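Home > Community Help > Two-Arm Benches > Setup & Maintenance

Left arm stops short of the rack after I moved the base

Erevby
Two arms facing each other across a wood tabletop, dish rack between them, black rail frame around the table. The job is plates and a wire rack. I had to take the left arm off its rails to replace a cable, and put it back by eye. Since then its taught positions are off. The right arm is fine.

The error is the same every time, 15 mm too far back toward the base. Homing passes and there are no faults in the log. Do I have to reteach all 373 points, or can I shift them together? Controller is a Turunen, arms are on the older firmware.

Ruver
Reteach. It's the only way to be sure.

Jhair Carhuamaca
Don't reteach yet. If the error is the same size and direction everywhere, the base moved and the points are still good relative to each other. What you want is a new base offset.

Loosen the 4 clamp bolts, push the base against its stop, and tighten them a little at a time, going corner to corner. Then close the gripper and bring the tip down to a reference mark on the tabletop at low speed. Use 2 marks as far apart as the arm can reach. With one mark you'll fix the distance and miss any twist in the base. Put the difference in the base frame page and save it under a new name - keep the old one until you've run a full cycle.

Before you run it, check the cables by hand. Move the arm through its whole reach with the drives off and watch the loop at the outer joints. A new cable is stiffer than the old one and can pull on the wrist if it's tied too close. Leave slack there, and keep the floor cables away from the rails.

Also tape or clamp the rack down. Ours is only set on the table and it creeps, and then you end up chasing an error that has nothing to do with the arm. I check ours with the left gripper closed and parked just short of the rack.

Nilbridge
Had this too. Mine was a loose wrist bracket, so check those screws. Not sure about the older firmware, the menu may be called something else.

Erevby
Base was off its stop. Shifted the frame and the first few points look right. Will do the cables next, thanks.

Last updated: Nov 21, 2025
Contact the moderators | Back to top

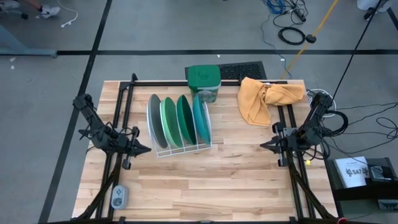
Jhair's bench, left gripper parked by the rack.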